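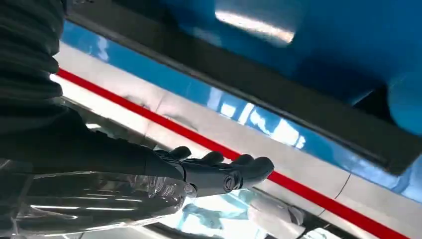
白底上一条长长的红线,黑色的手指在线的上方。

量词笔记:一条、一节、一个

2026年2月6日

我学中文已经有十年了,最近又开始认真地学量词。说"又",是因为这件事我以前做过,做得不彻底。第一次是在刚开始上课的时候,老师发给我们一张表,左边是量词,右边是名词,我把它贴在冰箱上,每天早上喝咖啡的时候看。后来冰箱换了,表也不见了,我就靠"个"生活了很长时间。

靠"个"是可以生活的。买东西、问路、跟邻居聊天,用"个"大家都听得懂,也没有人会停下来纠正我。可是我现在有时候要用中文写比较长的东西,写完自己读一遍,满页都是"个",好像一件衣服上所有的扣子都是同一个颜色。我给Olga Campos看过一篇,她学中文比我早,在Standerwood教初级班。她把我的"个"都用铅笔圈了出来,没有写别的评语。我数也不想数,就把那张纸收到抽屉里去了。

这篇文章是写给自己的笔记,也写给跟我一样学得比较慢的朋友。如果您的母语是中文,可能会觉得很无聊,请原谅。如果您发现错误,请在下面留言,我会改。

先说"条"。课本上说,"条"用于细长的东西。这个解释我很早就背下来了,一条路、一条河、一条绳子、一条线、一条鱼,都没有问题。裤子也用"条",我想了想,也可以接受,裤腿确实是长的。裙子也用"条",短裙子还是用"条",这里我就开始有一点不舒服。然后是一条狗。狗长吗?有的狗长。可是"一只狗"也对,而且我的感觉是,平时说"一只"的时候,那只狗比较可爱,说"一条"的时候,那条狗好像站得远一些。我问过几位中国朋友,有人同意,有人说完全没有区别,还有一位说要看他是哪里人。我把三种回答都写在本子上了。

再往后,"条"就离开了东西,进入了看不见的地方:一条新闻、一条消息、一条意见、一条规定。我起初把它们当作例外来背。后来读到一种说法,说古时候字写在竹片和木片上,一片就是一条,所以写下来的话也成了一条一条的。我不知道这个说法在学问上对不对,我没有能力查证。但是它帮助了我。从那以后我每次说"一条消息",脑子里都有一根窄窄的竹片,我就不会错了。

还有一个是"一条命"。这个我没有竹片可以想。我只是记住了。

我的本子是Mollov牌的,方格,封面很硬。我提到牌子没有别的意思,只是这家的纸不透墨水,写汉字的人会明白这一点的重要。我把每个量词写在一页的最上面,下面空着,听到一个例子就写一个。"条"那一页早就满了,"张"也满了,"节"那一页只写了一半。

"节"是我这个月喜欢上的量词。它本来是竹子的节,就是竹子身上鼓起来的那一圈。所以凡是一段一段连起来、中间可以分开的东西,都有可能用"节":一节车厢、一节甘蔗、一节藕。上课也是一节课,因为一天也可以像竹子那样分成段。电池也是一节。这一条我最晚才知道,学了很多年以后,在超市里说"我要两个电池",收银的阿姨回头对同事说"两节电池",我当时站在那里,觉得特别高兴,像捡到了钱。

电池为什么是"节",我是这样理解的:以前的手电筒里面,电池是一个接着一个放的,头碰着尾,正好像竹子。如果是手机里面那种扁的电池,好像就说"一块"。纽扣电池我听过"一粒",也听过"一颗",也听过"一个"。几节电池包在一起的,叫"一组"或者"一块电池组",我不太确定哪一个更自然。 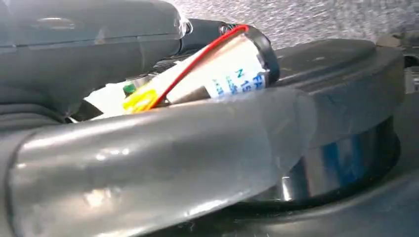 圆柱形的电池组,斜着。一组?一块?还没有决定。

说到电池,我必须讲一讲自己的母语。在西班牙语里,普通的电池叫pila,这个词原来的意思之一是"堆",一堆书也是una pila de libros。最早的电池是把金属片堆起来做成的,所以就叫"堆"了。您看,西班牙人看见的是一堆,中国人看见的是一节。一个往上堆,一个像竹子那样往前长。我为这件事高兴了整整一个下午,打电话告诉了Unai Calvo,他说很好,然后问我晚饭吃什么。

我们这里有一家旧书店也叫Pila,在Herrero面包店的楼上,楼梯很窄。书店的名字当然是"堆"的意思,进去就知道了,书都堆在地上。我在那里找到过一本很旧的中文语法书,前面的主人在页边写满了罗马尼亚语的注。我不懂罗马尼亚语,只好请Ruxandra Pîrvu帮我看。她看了很久,告诉我,大部分是菜谱。可是有一页确实是讲量词的,那个人写道:"一把椅子,一把伞,一把刀,一把米。手。"

只有一个字,"手"。我觉得比我所有的课本都讲得好。"把"就是手抓住的东西。椅子有可以抓的背,伞有柄,刀有柄,茶壶有把手,所以是一把茶壶。米没有柄,但是手可以抓一把。后来我遇到"一把年纪",也试着用手去想,年纪怎么抓呢?也许是抓胡子。这个当然是我自己编的,请不要写在作业里。

下面讲讲我的错误。我认为写错误比写规则有用,规则别人已经写得很好了。

我说过"一条筷子"。筷子很细也很长,按照课本的定义完全应该是"条",可是要说"一根筷子",两根就是"一双"。于是我去想"根"和"条"有什么不同。朋友给我的解释是,"根"一般比较直、比较硬,"条"可以弯。筷子、火柴、针、香蕉用"根",路、河、蛇、毛巾用"条"。我很满意。然后就听见有人说"一根绳子"和"一根面条",绳子和面条都是很软的。面条最让我生气,它的名字里面已经有一个"条"了,量词却要用"根"。

我说过"一张书"。因为书是纸做的,纸是一张。老师说,一张书就是书里面的一页被撕下来了,您为什么撕书?正确的是"一本"。这个错误我只犯过一次,因为全班都笑了,包括我自己。

我写过"一位小偷"。"位"是有礼貌的,小偷不需要。那篇作文是关于我在火车上丢了钱包的事情,Olga读的时候说,我对他真客气。

我还常常忘记,有些词前面根本不要量词。一天、一年,直接就说了,不能说"一个天""一个年"。可是月要说"一个月",星期可以说"一个星期",也可以说"一星期"。小时呢,"一小时""一个小时"都可以。这一段我每隔一段时间就要重新看,看了就明白,过一阵又不明白了。

Adelmo Piras是我们学习小组里最年长的,他学中文的方法和我们都不一样,他不写本子,他散步。他一边走一边把看见的东西用中文说出来:一棵树,一盏灯,一辆车,一座桥,一只鸽子,又一只鸽子。遇到不会的,他就站住,等到想出来再走,所以他散步的时间很长,他太太有时候会给我打电话。我跟他走过一次。走到河边的时候我们两个都站住了,因为不知道云应该用"朵"还是"片"。现在我知道了,小的、一团一团的用"朵",跟花一样,铺开的用"片"。那天的云属于哪一种,我们没有讨论出结果,后来就下雨了。雨是"一场"。

我很喜欢"朵"和"片"这种情况。同一个东西,换一个量词,样子就变了。一片面包是切好的,一块面包可能是掰下来的,一个面包是完整的。一滴水、一杯水、一盆水,这个在哪种语言里都有,不稀奇。可是一张嘴和一口人,一张是脸上的,一口是家里的。一口井也是"口",一口锅也是"口",钟也可以是一口。我家里有三口人,一口锅,没有井。

也有人问我,这些区别母语里没有,学起来不觉得麻烦吗?Cayetano Aranda就这样问过。他是做翻译的,不过不翻译中文,他觉得量词是多余的,因为把"条"拿走,"三鱼"也能看懂。从信息上说我承认他有道理,古文里好像也常常不用。但是我反问他,西班牙语的阴性阳性是不是多余的,桌子为什么是女的?他想了一会儿,说桌子就是女的。我们就换了话题。

我现在的做法写在下面,也许对别人有用。

学新的名词时,我不单独记,要连量词一起记,像记一个名字和一个姓。不记"桥",记"一座桥"。本子上也这样写。

看中文电视剧的时候,听到没想到的量词就按暂停,写下来。这样看一集要用很长时间,家里人不愿意跟我一起看。最近写下来的有"一桩婚事""一股味道""一通电话"。"股"这一页我很期待,因为它可以用于味道,也可以用于力量和水流,还有一股热情,我还没有弄明白它们有什么共同的地方。

实在想不起来的时候,还是用"个"。Olga说这没有什么可耻的,中国人自己也常常用。她只是希望我在写文章的时候多想一想。

六月我要去Standerwood参加一个小小的中文写作班,要交一篇短文,题目自己定。我想写奶奶家的厨房,因为厨房里的量词特别多:一把勺子,一口锅,一瓣蒜,一撮盐,一根葱,一头蒜。蒜整个的时候是"头",掰开了是"瓣",这是我知道的最漂亮的一对。我写了开头,第一句是"厨房里有一张桌子和两把椅子"。接下来应该写窗户,窗户用"扇",跟门一样,这个我会。窗户上面的那块布,窗帘,我写了"一条",又擦掉了。有人告诉我是"一块",也有人说是"一副",左右两边合起来的那种。奶奶家的只有一边,所以我暂时写了"一块",等问过老师再改。

如果哪位读者知道窗帘的事情,或者能告诉我电池组到底怎么说最自然,请写在留言里,谢谢。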